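Office of Tenancy Review, Sallorar District
Statement of the Reviewing Officer in the Matter of the Moser House

The undersigned was appointed in March to determine who, if anyone, held the right to reside at Moser House, Upper Trurklow Road. The appointment followed a petition from the estate, which wished to sell, and a letter of objection from the occupant, which bore a signature but no name that the registry could match.

The Office has considered 86 petitions concerning Moser House. The earliest is written on the back of a seed bill. The majority ask for the same relief, namely that the occupant be directed to leave, and the majority were withdrawn by the petitioner within the month. The file does not record the grounds of withdrawal. The form has no line for them.

Entry was made at four in the afternoon. The estate was represented by Amna Mengal, who carried the keys and declined to go above the first landing. The undersigned proceeded alone. The rooms on the upper floor were in good order. The beds were made. A kettle in the back bedroom was warm to the hand, and this was noted in the book.

The undersigned called out the notice of inspection on each floor, as the rules require, and allowed the customary interval for a reply. On the second floor the interval was interrupted by the sound of water running. It stopped when the notice was read a second time. The undersigned then read the schedule of tenant's rights, in full, to a closed door, and waited until the end of the interval before trying the handle. The door was not locked. 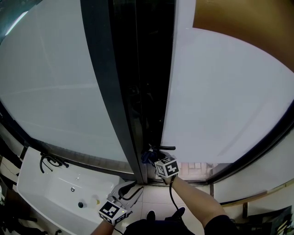
Humaira Sandhu wrote in the margin of the draft that the schedule should have been read before the notice, and that an occupant who turns off the water in order to listen has, in her opinion, accepted service. She asked that the point be argued properly or left out. It is argued in the paragraphs that follow.

Service is accepted when the person served shows that the words have been heard. The rules do not ask that the person be seen. In the Plandeo matter, a tenant who answered from inside a locked pantry was held to have been served, although when the pantry was opened it contained only flour. The Office of that day found that the tenant had answered to the right name and in a civil manner, and that no more could be asked of any tenant. The finding has not been disturbed.

The occupant of Moser House did not answer in words. It is the view of the undersigned that stopping the water was an answer. A person who did not wish to be addressed would have let it run.

There remains the question of rent. The estate's ledgers show a payment of 700 in the hand of the late Mr. Moser, entered as received from upstairs, and after it 66 smaller payments entered by his daughter in the same manner. Ms. Mengal stated that the family had always taken these for a private joke. She was asked whether the money had been spent. She said that it had gone on the roof.

The Office cannot treat as a joke a sum that has been used to repair a roof. Where rent is tendered, accepted and applied to the upkeep of the building, a tenancy exists, and it does not lapse with the death of the landlord. The rules are silent on whether it lapses with the death of the tenant. The undersigned looked for such a provision over the course of three evenings and found one concerning livestock.

It is therefore ordered as follows. The petition of the estate is dismissed. The estate may sell, subject to the tenancy. The occupant shall continue to pay at the rate last entered and shall give reasonable notice before running water after ten at night, this being the only complaint on the file that was never withdrawn.

A copy of this order was left on the kitchen table under the sugar bowl. Ms. Mengal telephoned the following morning to report that it had been signed for, and asked where she should send the pen, as it did not belong to the house.

The pen has been entered in the property book of this Office. It may be claimed during ordinary hours.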